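Guides > Small Group Leaders > Setting Up

4. Setting up a reading group in your church or home

This section covers the work to be done before the first evening of a Gimemum reading group. It assumes you have already chosen your book of the Bible (see section 3) and have the leader's notes to hand. If you are following the Psalms course, read section 7 first, as the weekly pattern is different.

4.1 Before you start

You will need:

- one copy of the leader's notes
- one reader's booklet per person, plus two spare
- a Bible for anyone who does not bring one, all in the same translation if you can manage it
- a prayer list (a plain notebook will do)
- the agreement of your minister or elders

Note: The reader's booklet was revised on Jul 12, 2018. Older booklets can still be used, but the page numbers in the leader's notes will be wrong from week three onwards. Go by the chapter headings.

4.2 Choosing a time and place

1. Ask the people who have shown an interest which evenings they cannot do. This is quicker than asking which they can.
2. Fix a start time and an end time. Ninety minutes is enough for the full session, with 30 minutes kept for prayer at the end.
3. Choose a place where everyone can sit in one circle. Rows do not work for this course.
4. Check that there is a step-free way in if anyone in the group needs one.
5. Tell people the address twice, once in writing.

The group at Dirkemley met in a side chapel for its first year and moved to Iara Iturra's front room for the second. Attendance was much the same. The talk was freer in the house, and the prayer time was quieter in the chapel. Either will serve.

Caution: Do not move the meeting place once the course has begun unless you have to. People who miss a week may go to the old address.

4.3 Preparing the room

1. Arrive 20 minutes before the start.
2. Set out the chairs, with one more than you expect to need.
3. Put a small table within reach of the leader for the notes, the prayer list and a cloth if you use one.
4. Put the booklets on the chairs.
5. Turn off any music before the first person comes in. The opening silence is easier to keep if the room is already quiet.

A cross or a candle may be placed on the table if this is usual in your church. Groups drawn from several churches should agree this beforehand. Plain cloth in the colour of the season is acceptable to most, and green will see you through the long stretch after Trinity.

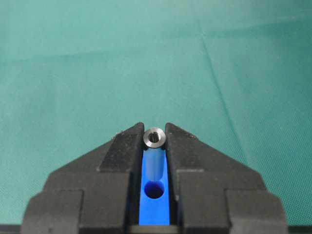
Fig. 4: Green cloth with soft folds.

4.4 Dividing the reading

Each week's passage is printed in the booklet in short portions. The portions are meant to be read aloud by different people.

1. Before the session, read the whole passage aloud to yourself. Mark any names you find hard to pronounce.
2. Ask for readers as people arrive. Do not go round the circle in order. Some people dislike reading aloud and will stay away if they think they will be made to.
3. Take the longest portion yourself if there are not enough readers.
4. Leave a pause after each portion. Count slowly to ten if you find this difficult.

Note: The longest single portion in the course is 620 words (week five). Patricio Valdebenito, who wrote the leader's notes, suggests splitting it at the paragraph break and changing reader there.

4.5 The opening prayer

A short form of prayer is printed inside the cover of the booklet. You may use it, use one of your own, or ask a member of the group. If you ask someone, do so at least a day ahead.

Keep the opening prayer to a minute or two. Ask for attention to the text and for patience with one another. Requests for particular people belong in the closing prayer, when there is time to hear them properly.

4.6 Ground rules

Read the following aloud at the first session and again whenever someone new joins.

- What is shared in the group stays in the group.
- One person speaks at a time.
- It is all right to say "I don't know" or to say nothing.
- Questions about the passage come before questions about other matters.
- Disagreement is allowed. Please address the point made.

Caution: If someone tells the group that they or another person is at risk of harm, the first rule does not apply. Speak to your church's safeguarding officer the same evening. Do not wait for the next meeting and do not look into it yourself.

4.7 If numbers are too high or too low

The course works best with between six and ten people. With fewer than four, leave out the paired discussion and talk as one group. With more than twelve, divide into two circles for the discussion and come back together for prayer. A second leader will be needed. Li-hua Hung's leaflet, Sharing the Lead, gives a simple way of splitting the duties and can be had from the Carrasco office.

4.8 After the first session

1. Write down who came and who sent apologies.
2. Contact anyone who was expected and did not come. One message is enough.
3. Copy the prayer requests into the notebook, leaving out anything given in confidence.
4. Read section 5 before the second week.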